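Skaranero Knitters and Spinners
Minutes of the monthly meeting, 28 July 2020
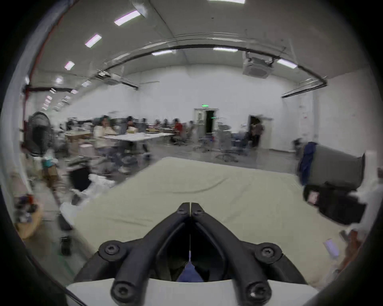
The green cloth on the table, with the grey office chair at the side.

Right then, I'm doing the minutes again as I was the only one with a pen that worked. As usual I've written them the way people said things, more or less, so if you want them properly formal you'll have to take a turn yourself (please do!).

1. Last month's minutes

Agreed, with one correction. I had put that the shawl in the show-and-tell was alpaca and it was a wool and silk blend. Sorry to its maker, who has forgiven me, though I did have to hear all about the silk.

2. The Bornex order

This took up most of the first half. You'll remember we put in a joint order with Bornex for undyed double knitting, so that we could get the trade price and share it out. The order came to 90 skeins and the bill was 501 pounds including carriage. Everyone who asked for yarn has now paid apart from two, who know who they are and have promised.

The trouble is that six of the skeins are not the same as the rest. They're a touch creamier and the twist is tighter, and once you've had one in each hand you can't un-notice it. I rang Bornex and they were perfectly nice. They think a few got in from an older batch. We can send them back for a refund, less the postage, or keep them and have a bit knocked off next time.

There was a lot of talk about this. Some felt we should send them back on principle. Others said that anyone planning to dye theirs a dark colour wouldn't see any difference, and I must say I was in that camp -- I've got a navy cardigan in mind and it would hide anything. In the end we voted to keep them, and they go to whoever is dyeing. I'm having two. Nobody is to knit the odd ones next to the others and then complain to me.

We also agreed that next time we ask for the whole order to come from one batch, in writing, before we pay.

3. The Matei blanket

For those who missed the last meeting, Matei is the name of the pattern we picked for the group blanket, the one with the leaf panels and the moss stitch border. We're each doing squares and then joining up.

Squares are coming in, which is lovely, but they are not all square and they are certainly not all the same size. I laid mine on top of somebody else's and there was a good inch showing all the way round. Mine was the small one. I knit tightly, I always have, and I've been told to go up a needle size and stop arguing.

Decisions:
Everyone is to block their squares before handing them in. Wet them, pin them out to the measurement on the pattern sheet and leave them until they are completely dry.
Anyone whose square won't stretch to size can add an extra round of moss stitch.
Leave a long tail for sewing up. The short ones are a misery.

Somebody asked whether we could crochet the squares together instead of using mattress stitch. Opinion was split straight down the middle of the room. The crochet side say it's quicker and makes a nice ridge, and the sewing side say the ridge spoils the leaves. We're going to try a few squares each way and look at them next time. I have my own view but I've been asked to keep it out of the minutes.

The stitch count in row 14 of the printed pattern is wrong, by the way. It leaves out a yarn over just before the centre stitch. Pencil it in on your copy if you haven't already, as two people have had to rip back because of it.

4. Fleece and spinning

The spinners reported on the fleece we bought between us in February. Washing it has been slow work. It's a greasy one and has needed several soaks, and there was more straw in it than we were led to believe. What's been washed so far is beautiful though, very springy with a good crimp, and a little sample was passed round and much stroked.

There was a question about whether to card it or comb it. The staple is long enough to comb, but combing wastes more, and several of us (me included) don't own combs. We settled on carding most of it and letting the two keenest combers take a bag each and show us what they get.

Please can whoever borrowed the drum carder's cleaning brush bring it back. I'm not cross. I'd just like it back.

5. Dye day

We want to do another one, as the last was such good fun. I've offered my garden if the weather is fine. We'd be using acid dyes for the wool, with one pot kept back for onion skins, so start saving your skins now. Brown and red ones both, in separate bags if you can manage it.

Points raised:
Bring your own skeins, already tied loosely in at least four places. We all remember the tangle.
No pans that are going back to the kitchen afterwards. Dye pans are dye pans for good.
Gloves and an old apron.
Label your skein with something that can stand getting wet. Biro on paper did not last.

There's no date yet. I'll send a message round with a few choices once I've looked at my own diary.

6. Primirora

Primirora, the wool shop, has asked if we'd like to put some finished pieces in the window for a few weeks. Everybody said yes at once, and then there was a pause while we all tried to think what we'd finished. I can offer a hat. We've also got the colourwork mittens, the shawl mentioned above and the striped baby jacket, if it can have its buttons on by then.

The shop would like each piece to carry a small card with the yarn and needle size on it. I'll write the cards if you send me the details. They've also said we can have a basket of patterns on the counter, and we need to check which ones we're allowed to hand out. Only our own, I should think.

7. Money

We have 826 pounds in the account after paying Bornex. This sounds grand until you remember that the hall hire is due and that we said we'd replace the skein winder. The winder has been mended twice and now clicks. Agreed to look at prices and bring them to the next meeting, nothing to be bought before then.

8. Any other business

A plea for spare 4mm circular needles, 80cm, to lend to beginners. Please no bent ones.

The sock heel question came up again. We did short rows against heel flap for a good ten minutes and got nowhere, so I'm offering to show the flap version at the next meeting for anyone who's interested. Bring a sock on the needles with the leg done.

The tin of stitch markers is to stay in the cupboard when we've finished -- it went home in my bag last time and I've only just found it.

Jobs to do before next time:
Me: message about dye day, cards for Primirora, email to Bornex about the odd skeins.
Spinners: carry on washing.
Everyone: block your squares, pay up if you haven't, save onion skins.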